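The pleasure of a well-made loom

Regula Fankhauser has built wiring for old tractors for 12 years, and her bench at Schwaiger is a joy to anyone who likes small, careful things.
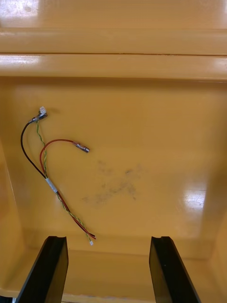
Wiring looms start as short lengths, sorted by job. I could have stayed all morning with the twisted ones! Green wound tightly with yellow, a little white connector at one end, a red and a black wire curling off beside it.

Fankhauser twists most pairs by hand, to a pitch she judges by thumb.

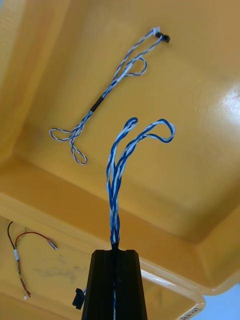 COLOUR AND CODE

Blue with striped white is her favourite, and in a yellow bin it fairly sings. She orders wire from Brekov, 300 metres a time, and it never lasts past July.

Then there's the metalwork, which gets a polish I'd be proud of on my best cutlery.
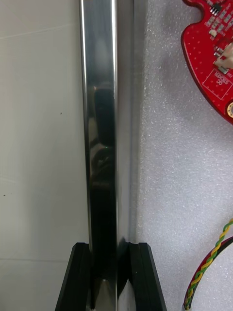

WHERE TO SEE IT

The Lorow workshop opens on Saturdays. Bring a broken loom.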